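The Slow Business of Green

Celadon has a reputation as a difficult glaze, and most of the difficulty is iron. The color comes from iron oxide at one to three percent of the glaze by weight. In an ordinary electric kiln, with plenty of oxygen in the chamber, that iron fires to straw yellow or light brown. Pull the oxygen out at the right point and the same recipe goes green, or gray-green, or a blue that potters argue over.

Kaede Shibata fires a gas kiln at Saarinen, a shared ceramics workshop in a former printing plant. She has kept a log of every load since she moved in. Each entry gives cone, gas pressure, damper position and outside weather, and the entries for failed loads run longer than the others.

"I start reduction at cone 010 and hold it until I'm sure," she says. "If the glaze seals over before the iron has changed, you have locked in whatever was there. You can reduce as hard as you like after that and it does very little."

Her peak temperature is 2,320 degrees Fahrenheit, close to cone 10 at the rate she climbs. Getting there takes most of a working day. She lights the burners at 5 a.m. and has the kiln shut down by early evening. The door stays closed until Sunday, because a thick feldspar glaze cooled too quickly is prone to crazing, and a crazed cup is hard to sell as tableware.

The base recipe is plain: feldspar, silica, whiting and kaolin, with the iron added last. Shibata ball-mills the iron with a portion of the silica before it goes into the main batch. Coarse iron leaves specks. Some buyers like specks, and she makes a separate line for them, but in a pale celadon they read as dirt.

Thickness matters as much as chemistry. A thin coat over a gray stoneware body looks like weak tea. Over white porcelain, applied in two or more dips, the same glaze gains depth where it pools in carved lines and breaks lighter over edges. Specific gravity is checked with a weighed syringe before each session, and the bucket is sieved if it has stood overnight.

Not everyone wants to wait for a gas kiln. Tsutomu Amano, who runs the glaze lab at Irnus, a supplier of studio materials, spends much of his time on greens that fire in oxidation. The usual route is a commercial stain, a pigment that has already been calcined at high temperature and then ground. Stains based on chromium or on praseodymium and zirconium-vanadium blends survive an electric firing and come out close to the test tile each time.

"The stain is stable. The base is where people get into trouble," Amano says. Zinc in the base turns many chrome greens brown. Tin in the same kiln can pick up chrome vapor and flush pink, sometimes on a pot two shelves away. His lab sells 4 base glazes formulated without zinc, and he advises customers to keep tin whites out of the load altogether.

Mint is a narrow target within the greens. With too much stain the surface goes flat and reads as paint. With too little, the body color comes through and the cup turns gray in daylight. Amano works in quarter-percent steps and looks at each tile under a north window, then under a warm lamp. 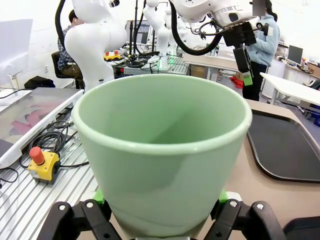

A pale mint-green cup with a rolled rim. The interior is a lighter green than the outer wall.

Form has its own effect on color. A tapered wall lets the glaze travel downward as it melts, so the upper portion may finish thinner than the foot. A rolled rim gives the glaze a rounded surface to grip and resists chipping better than a knife edge. Shibata leaves a bare band of clay above the foot ring, wide enough to catch a run before it reaches the kiln shelf.

She tests every new glaze for leaching before it goes on a drinking surface. A slice of lemon left on a tile overnight shows gross instability, but she also sends finished ware to an outside lab. Color change under acid is a sign that the glaze is short on silica or was underfired.

The Stitutari series, her current line, has been through 3 revisions of the base. The latest drops the iron slightly and lengthens the early reduction. Shelf position still makes a difference: pieces near the flue come out bluer, and she packs those spots with bowls, where the shift is less obvious than in a matched set of cups. The next load is already bisqued and waiting on the rack by the spray booth.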